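Confesiones de una aspiradora de domingo

Me mudé en julio con 602 libros, dos maletas y la firme convicción de que el polvo era un problema de los demás. Me duró una semana. Vivo en un tercero interior, con poca luz y mucho radiador antiguo, y he acabado sabiendo de pelusas más de lo que me gustaría reconocer en una cena (y lo reconozco en todas, mis amigos están hartos).

La culpa la tiene en parte Didier Texier, que lleva años restaurando alfombras en su taller de Losus y me dejó pasar una mañana entera preguntándole tonterías. Le confesé que yo barría antes de quitar el polvo de las estanterías. ¡La cara que puso! De arriba abajo, siempre, y el suelo al final. Mi abuela decía lo mismo y tampoco le hice caso.

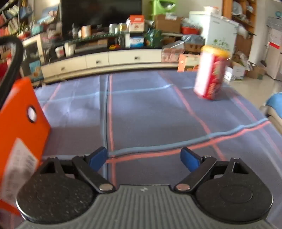 La guerra de las alfombras

En casa hay dos bandos. Yo soy de alfombra por todas partes, hasta en el pasillo; mi pareja arrancaría hasta el felpudo. Llevamos así desde que compramos la grande del salón, que nos costó 200 euros en una liquidación de Flelberg y que subimos a pie por la escalera, discutiendo en cada rellano.

Didier las sacude poco y las aspira despacio, por las dos caras, y le horroriza la gente que frota las manchas. Se presiona con un paño blanco y se espera. A mí lo de esperar se me da fatal, así que tengo un cerco de café junto al sofá que ya es de la familia.

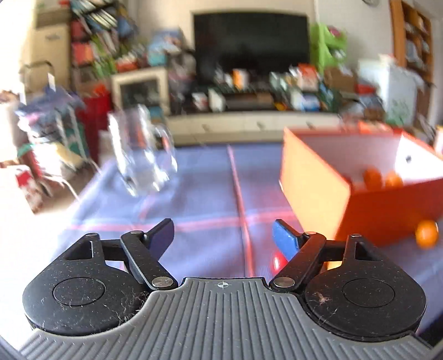

La pelusa, esa vieja conocida.

Luego está el asunto de los aparatos. Estuve a punto de gastarme 800 euros en una aspiradora Tarkon que vi en un escaparate, preciosa, y al final me volví con un cepillo de goma de cinco euros. Saca pelo de donde yo juraba que no había pelo. Lo paso los domingos, con la radio puesta y el café lejos, por si acaso.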